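Le bureau bien rangé, cette vieille promesse

À chaque rentrée, la même offensive. Les enseignes ressortent leurs bacs, leurs trieurs et leurs étiquettes, et l'on nous explique qu'un plan de travail dégagé rend l'esprit plus clair. Je veux bien, mais j'attends toujours qu'on me le démontre.

La méthode Flisesetti, dont tout le monde parle depuis septembre, tient en 5 règles et un abonnement. On y apprend qu'un papier ne doit être touché qu'une fois. Ceux qui ont déjà reçu un courrier des impôts apprécieront. Chez Zurow, concurrent direct, on vend plutôt la « journée de remise à plat », facturée 50 euros de l'heure, déplacement non compris.

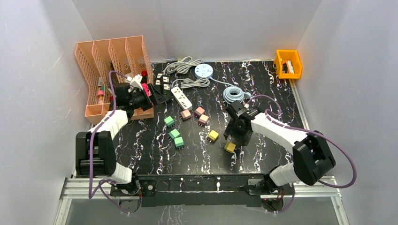
Reste la question des objets sans catégorie. Les manuels les évitent avec soin : le chargeur d'un téléphone disparu, la clé qui n'ouvre plus rien, la notice en 9 langues. Dans la vraie vie, ils finissent dans le premier casier libre, entre deux factures, et le trieur acheté pour les dossiers devient un vide-poches. Avex propose désormais un modèle « évolutif » pour y remédier. J'ai comparé les fiches : il a surtout évolué en prix.

Je ne plaide pas pour le désordre - j'y perds mes lunettes un matin sur deux. Mais un mardi soir, après quelque 9 semaines de méthode, j'ai cherché mon contrat d'assurance pendant une heure. Il était classé. Je ne savais plus sous quel mot.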